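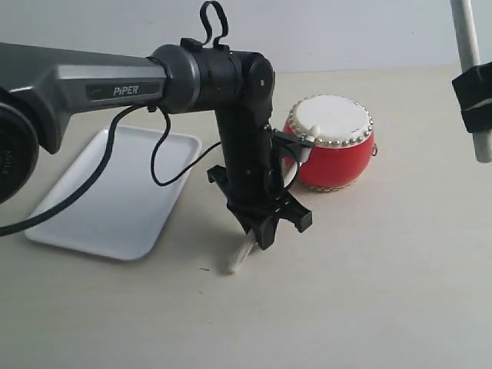

Small Percussion / Sticks, Beaters and Heads

Are rounded-end sticks really quieter on a tabletop drum, or is that just what the shop says?

mallow_ridge
Posted 2018-11-03
I have a small drum that lives on a table, and a white stick with a rounded knob on one end. Same sort of stick as in the picture at the top, knob up by the rim and the other end pointing down at the table. The lady at Osei told me the knob end is "apartment friendly." I have my doubts. She also told me I needed a mat to go under the drum, and the mat just happened to be on the shelf behind her.

My downstairs neighbor has now knocked on the ceiling twice. I play for 15 minutes after dinner and that's it. Before I spend more money I'd like to hear from people who have tried different sticks on the same drum on the same table. Please don't tell me to buy a different drum.

pekoe_and_rim
The knob matters. A narrow tip puts all of the hit on one little spot and you get that click on the front of the note. A rounder end spreads it out. Whether your neighbor can tell the difference is another question.

brackenfold
Going to disagree right away. I've owned both kinds and the person in the next room couldn't pick which was which. What she could pick was whether I was playing hard. People love to buy their way out of hitting softer.

pekoe_and_rim
She was in the next room. OP's problem is the floor. Those aren't the same thing.

brackenfold
Fine, but then the stick is even less of a factor. What goes into the floor goes through the table legs.

mallow_ridge
So we're at "buy nothing, play quieter"? I can live with that but I'd like to know if it's true. I did try soft. It sounds like a person tapping on a lunchbox.

Zuweira Zakaria
I teach beginners, small groups, everybody at tables. Two things I'd check before the stick.

One, is anything loose on the table with the drum? I had a tray sitting next to mine for months with spare bits in it and it buzzed on every stroke. I blamed the head, I tightened the head, I loosened the head, I very nearly ordered a new head. It was the tray. I moved it to a chair and the buzz was gone.

Two, push down on the table with your hand while you play with the other one. If the sound changes a lot, your table is doing half the drumming.

mallow_ridge
There's a tray on mine too, one of those white ones, for the sticks and the tuning key. I'll move it, but I'm not expecting much. My neighbor isn't complaining about a buzz, she's complaining about a thump.

tinhat_otto
Everybody's tray theory is that it was the tray. Then a week later it was the window.

Zuweira Zakaria
It takes four seconds to move a tray, Otto.

tinhat_otto
I'm not against moving the tray. I'm against deciding it was the tray.

lowcountry_dawn
Has anyone used the Clirerby mat? It's the thick gray one, they claim it "absorbs up to 100 percent of unwanted vibration." I laughed out loud when I read the box. Up to! My bath towel also absorbs up to 100 percent.

pekoe_and_rim
I have it. It's a decent mat. It keeps the drum from creeping across the table and it took some of the ring away. As for vibration going down to the floor, I put my palm on the table leg with the mat and without the mat and I couldn't swear to any difference.

brackenfold
Thank you. A folded towel does that for free.

pekoe_and_rim
A folded towel slides. I tried the towel before I bought the mat, I'm not made of money. The drum turned a little with every hit and by the end of a song I was playing on the rim.

Ebenezer Quaye
I ran the Status beginners' drum night for a few years and went through a lot of cheap sticks, so here is what I think, take it or leave it.

Rounded ends are kinder to the head. They are a bit darker in tone. I would not call them quiet. If you flip the stick around and use the narrow end you get more attack, and a beginner will usually like that better because it sounds like a "real drum" to them. Then the parents complain and everyone flips the stick back again.

The knob is also easier to lose. Some are pushed on and some are made in one piece with the stick. If yours is pushed on, check it now and then. I once spent a whole break on my knees looking for one under a radiator.

brackenfold
"Kinder to the head" is something I've read a thousand times and never seen anybody show. How many heads did you break with narrow tips?

Ebenezer Quaye
Two that I remember. None with the rounded ones. I admit the rounded ones got less use.

brackenfold
So we don't know.

Ebenezer Quaye
We don't know, but I know which stick I'd hand to a nine-year-old.

fenwick_loop
I went down this hole last winter. I wrote down everything because I'm like that. 389 sessions in the notebook now, and what I can say is that hand position changed the sound more than any stick I bought. If you choke up close to the middle of the stick you lose the rebound and every stroke turns into a push. That's your thump. Hold it farther back, let it bounce, and you can play at the same volume with a lot less going into the table.

mallow_ridge
Now that's something I can test. I do hold it pretty close to the middle. What about the angle? I come in steep, with the butt of the stick way below the rim before I start, almost down on the tabletop.

fenwick_loop
Too steep for me, but there's no law. If the butt end is knocking on the table between strokes you'd hear that downstairs for sure. A hard stick on a bare tabletop is worse than a stick on a drum.

mallow_ridge
Oh.

mallow_ridge
I might be doing that.

tinhat_otto
And it wasn't the tray.

Zuweira Zakaria
You don't know that either!

lowcountry_dawn
Can I ask a dumb one? Does the height of the drum matter? I sit on a kitchen chair and the rim comes up almost to my chest. Kutis sells a little stand that takes the place of the table and I keep looking at it. It's 640 in my money with shipping and I can't make myself do it.

pekoe_and_rim
Get a lower table or a higher chair. I sat on two phone books for a year.

brackenfold
For that price I'd want the stand to play the drum for me. I looked at the Kutis page and there isn't one word about how it sits on the floor. Three rubber feet, that's all I can find. A table has four feet. You can put rubber under those too.

Ebenezer Quaye
Felt pads, the ones for chairs. Rubber left marks on my floor.

lowcountry_dawn
Felt on tile?

Ebenezer Quaye
Felt on wood. On tile I have no opinion.

mallow_ridge
Update. I moved the tray to the counter, put a folded dish towel on the table in front of the drum where the end of the stick comes down, and held the stick farther back. Stayed with the knob end the whole time. Played my usual bit and then went down and asked her. She said she had been running the vacuum and hadn't listened.

fenwick_loop
Science.

mallow_ridge
I'll try again tomorrow without the towel and the day after without the other things. I'm still not convinced about the knob, for what it's worth. I switched ends for a minute and to me it was a different sound at the same loudness, a bit sharper with the narrow end. Osei isn't getting any mat money out of me until somebody can explain what the mat does that the dish towel doesn't.

pekoe_and_rim
It doesn't slide. I said that already.

brackenfold
Damp the towel.

pekoe_and_rim
On a table? With a drum on it? No.

Zuweira Zakaria
Please don't put a wet towel under a drum. Drawer liner, the bumpy kind, cut to size. Mine has been under there since last November and it hasn't moved.

mallow_ridge
I have drawer liner. Trying that first.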